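From: Paraschiva Ilie
To: home-distillers list
Date: 4th January
Subject: Re: lavender hydrosol smells like boiled cabbage, what did I do wrong

On the list, Lungu wrote:
> First run with the new copper still and I'm pretty let down. I used
> dried flower heads from last summer, packed the basket full, and ran it
> until the water in the pot was nearly gone. Got a thin skin of oil and
> a lot of hydrosol, and the hydrosol smells like cabbage with a bit of
> lavender hiding behind it. The oil is not much better. Is it the copper?
> Should I throw it all out? Also, how long do you all run yours?

Don't throw it out! Please don't. Almost everybody on this list has made the cabbage water at least once, and mine was so bad the first year that I had the kitchen windows open until supper. The smell has a name among the old hands, "still note," and a good part of it goes away if you just leave the stuff alone.

It isn't the copper. Copper is your friend here, it grabs some of the sulfur smells that you'd get full strength out of stainless. But a brand new copper still does want a couple of cleaning runs before you put anything nice in it. I do one with plain water and a handful of rye flour, dump it, then one with water and a splash of vinegar. If you skipped that, some of what you're smelling is whatever was left on the metal from the shop.

The bigger thing is the running time. You went way too long. The pretty part of lavender comes over early, and what comes after is heavier and greener and then finally just cooked. On my little still I stop at 90 minutes from the first drip, and for hydrosol alone I stop sooner than that. And never let the pot get low! If the water gets near the bottom, plant bits stick and scorch, and that goes straight up the pipe into everything you've already collected.

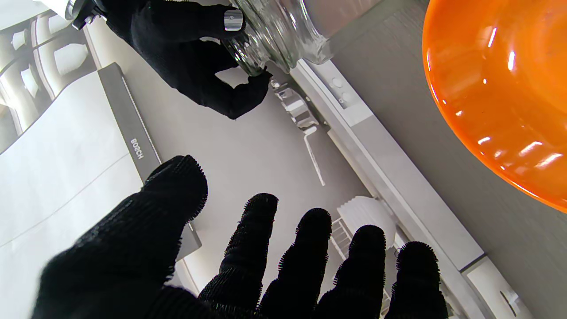

What helps most is changing jars as you go. I line up small ones and swap every time one is full, then smell each of them the next day with a fresh nose. The first is usually sharp and a little harsh, the next few are lovely, and then there's one where you think hmm, hay. I blend the good ones and the hay goes in the mop bucket (very nice floors, by the way). Write the order on the lids. I once mixed them up and had to sniff my way through the whole shelf, and by the end I couldn't have told lavender from toast.

About packing the basket -- full is fine, tight is not. Steam is lazy and it will find one easy path up the side and ignore the rest of your flowers. I drop mine in by the handful, give the basket a shake, and leave it at that. With dried heads I also mist them lightly and let them sit for an hour. Dried lavender does work, but if you have plants, save some patience for summer and try fresh, cut when the lower blossoms on each spike have just started to go brown. Mine are a scruffy row of something sold to me as Bastico, and they start budding in May if the spring is kind. The difference from dried is wonderful. I get a bit silly about it every year.

For the batch you have now: pour the hydrosol through a coffee filter, put it in clean glass, and cover the top with cloth for a few days somewhere cool and dark. Then cap it and forget it for 4 weeks. Same with the oil, only keep that one capped after the first day and just open it now and then for a minute. I'd be surprised if you don't like it better when you come back. If it ever turns cloudy or grows little floating threads, then yes, out it goes, no second chances on that.

Keep your condenser water cold, too. If the hydrosol comes out warm to the touch you're losing good smell into the room. I use a bucket with a small pump and frozen bottles of water, and swap the bottles when they melt. It takes me 16 of them on a hot day, which doesn't leave much room in the freezer for dinner.

To whoever asked last week about the Vudard versus the Grimex: I've only used the Vudard, and I love it, but the lid seal leaks unless you run a rope of rye dough around it. Can somebody with a Grimex say if theirs does the same? And does anyone have a rosemary run they're happy with? Mine comes out all camphor and I'd like something softer for soap.

Lungu, write back when the month is up, I really want to know how it smells!

Paraschiva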